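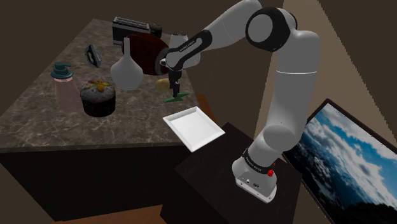
Kitchen counter task in sim, green spatula-like utensil in the gripper.

Thursday, 14:20

Went through the run rules with the Jastley side before starting the next batch. Agreed:

Seed and scene file name go in the log before the run, not after. Three of the Fusero runs can't be replayed for want of a seed.

Plate overhanging the front edge of the counter counts as a valid start. Don't nudge it back by hand.

Contact force limit stays at 50 N for anything held in the fingers. If a run trips it, mark it as a stop and keep the file.

500 episodes per layout, then freeze the layout. Any change after that gets a new version number. We are on 7.

Failed episodes stay in the set with the label "fail". Total stands at 3,404 with fails included.

Still open: whether a dropped tool ends the episode or only flags it. Left as "ends" for now. Check what the Grindasari sheet says.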